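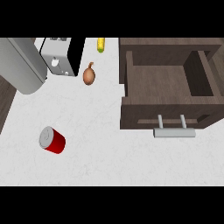

*Figure 2. Overhead view of a marble-patterned countertop (computer rendering).*

## 4. What people said about giving something up

I should say up front that I went into this part of the study expecting to write about money. The survey we handed out at the Trerkollow and Soscombe congregations had a whole page on tithing, and I had a half-written theory about how people who tithe regularly feel freer about giving other things away. Then I read the open answers, all 196 of them, over one very long Sunday, and hardly anyone wanted to talk about money at all. They wanted to talk about fasting.

The question was a plain one: "Tell us about a time you gave something up for your faith." I'd left half a page for it. Plenty of people turned the sheet over and kept going on the back (one went up the margin and around the corner, and I had to spin the page like a steering wheel to read it). Food came up most. After that came television, phones, sugar in coffee, arguing with a sister, and a weekly card game that had apparently been going on since before I was born.

### 4.1 The quiet fasters and the loud ones

Reading through, I kept two piles on my kitchen floor. One was for people who told somebody they were fasting, and the other for people who kept it to themselves. I know the verse, of course, and so did they. Matthew 6 got quoted at me over and over, washed face and all. But the piles didn't sort themselves the way I thought they would. The people who told somebody had mostly told just one person, and they'd done it because they wanted company. A woman at Soscombe wrote, "I told my husband so he would stop buying donuts, and then he stopped eating them too, and that was the nicest Lent we ever had." I don't think that is what the hypocrites on the street corner were up to!

The ones who kept quiet had a harder time of it, at least on paper. They wrote more about headaches and short tempers, and they used the word "failed" a lot. Nine of them described breaking a fast early and never mentioning it to anyone until they filled in my form. I found those pages hard to read. Several are from people who have been praying for 40 or 50 years, and there they were, still upset about a sandwich.

I want to be careful. People chose whether to answer, and people chose what to remember. Someone who had a miserable time of it may remember the secrecy as part of the misery, and I can't untangle that from a half page of handwriting.

### 4.2 Where the prayer went

I had also asked what people did with the time. Older devotional writing tends to assume that a skipped meal turns into an hour of prayer, as if you could just swap one for the other. Hardly any of our answers looked like that. People prayed in scraps – at a red light, in the shower, waiting for the rice. One man at Trerkollow said his stomach growling was "the bell," and every time it went off he prayed for whoever came to mind first. He did this for 7 days and says he ended up praying for his dentist more than for his children.

My first coding sheet had no box for this. I had "set time," "group time" and "none reported," and the red-light prayers were all getting dumped in the last one, which was plainly wrong. I added a fourth box, "scattered," and went back and did every page again. If you're comparing these results with the earlier Plondwood survey, please keep that in mind. Plondwood had 400 forms and a much shorter question, and it used the three-box sheet, so its "none reported" group almost certainly has a lot of scattered prayer hiding inside it.

### 4.3 Feast days

The last thing I'll mention here is how often people ended their story at a table. I didn't ask about breaking the fast. They told me anyway, down to the gravy. The Sriwong prayer group, which meets in a side room at Trerkollow and fasts together every August, sent in answers that were nearly all about the supper afterward: who brought soup, who cried during grace, which dish ran out. For them the going-without and the eating seem to be one long event, and I've come around to treating it that way too.

It made me rethink the heading on that page of the survey, which was "Sacrifice." A couple of people crossed it out. One wrote "waiting" in its place, in pencil, and another wrote "getting hungry for the right thing." I've left the heading alone in the printed appendix so that readers can see what people were reacting to, but I'd change it next time. I'd ask about the supper, too, and I'd leave a full page for it.

The next section takes up the money questions, such as they are. Fair warning – a lot of people skipped them.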